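Robot Cells in Practice
Handout 9: A protective stop during bin picking
Mirsad Janevski

Read this before the lab session. The case comes from the Triltholm picking cell and is used again in the coursework on fault reports.

1. Background

The cell picks mixed household items from a metal bin and places them one at a time. The bin is clamped to a raised wooden surface and its position is taught once, by touching the wrist tool to three points on the rim. All later grasp poses are worked out from that one measurement. The planner, known in the cell as Ira, treats the bin walls and floor as fixed solids and keeps the fingers clear of them by a set margin.

On the run in question the cell had completed 746 picks when the arm went into a protective stop close to the front wall. The log gave a contact force above the limit on the downward move. The operator cleared the stop, restarted the cycle, and got the same stop on the next pick.

2. First diagnosis

The first fault report blamed the item. Soft goods are awkward: a cap or a fabric toy folds under the finger, the height read by the depth camera is wrong, and the arm drives lower than it should. The report asked for a lower approach speed on fabric, and this was done. The stops went on, now also with rigid items.
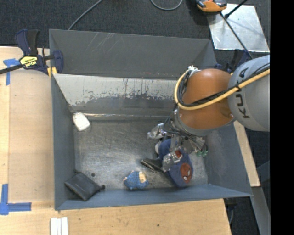 Grigaitė's review of the log found a pattern that the first report had missed. Every stop lay within 60 mm of the front wall. Picks from the middle and the back of the bin had no faults at all. A height error caused by soft goods should be spread over the whole floor.

3. Cause

One bin clamp had worked loose. Repeated light contact had let the bin turn by 9 mm at the front corner, which was more than the planner's margin. The model of the bin and the bin itself no longer agreed, and one finger was coming down on the wall. The force limit worked as intended. The restart procedure did not: it allowed a full-speed restart with no check of the fixture.

4. Changes made

Both clamps are now checked by hand at the start of each shift.
The rim points are touched again every 700 picks and after any protective stop.
Two stops in the same region lock the cycle until a supervisor resets it.
Reaching into the bin to free an item requires the cell to be in its safe state first - a protective stop alone does not count.

The last point was added after the Jorton audit, which noted that the operator had freed an item by hand with the drives still enabled. There was no injury.

5. For the lab

Bring the stop log, sorted by position as well as by time. Plot the stops on a plan of the bin before you suggest a cause. Reports which list only the error code will be returned for rework.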